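Okay, a few posts about soup, which is all I've been thinking about since we got back from Merkidia. Settle in, I'm going to be slow getting to the point.

We stayed eight nights above a little place called Sillberg, and every evening they had the same barley and leek soup on. Same pot, same bowls, and I ordered it every single time. My husband tried to steer me toward the fish and I wouldn't have it.

So I came home determined to make it myself. First try was far too thick - I used two cups of barley for one pot, and by morning you could have stood a fork up in it. We ate it anyway, with a lot of hot water and a lot of pepper.

Second try I went down to half a cup and cooked the leeks very low in butter for most of an hour. So much closer! The house smelled just like that stairwell and I got a bit teary over the stove, I'll admit it.

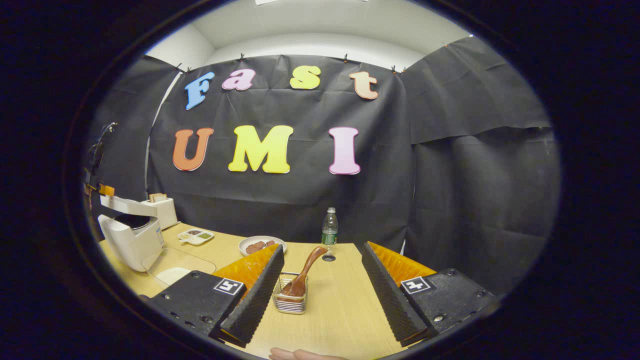 a reply from Steiner wants to know if I rinsed the barley first, and says the cloudy broth I complained about last week is nothing but starch, and that an old heel of cheese in the pot would do more for it than any bouillon cube.

I had not rinsed the barley. I have never rinsed barley in my life, and I've been making soup since I was a teenager, so you can imagine how I felt reading that.

Third pot is going on tonight, rinsed this time, with a cheese rind I'd been saving for no good reason. I'm also holding back some of the green leek tops for the end - I'm fairly sure theirs had a little green floating in it.

If anybody has been to Sillberg and remembers whether there was nutmeg, please write to me. I go back and forth on it every time I lift the lid.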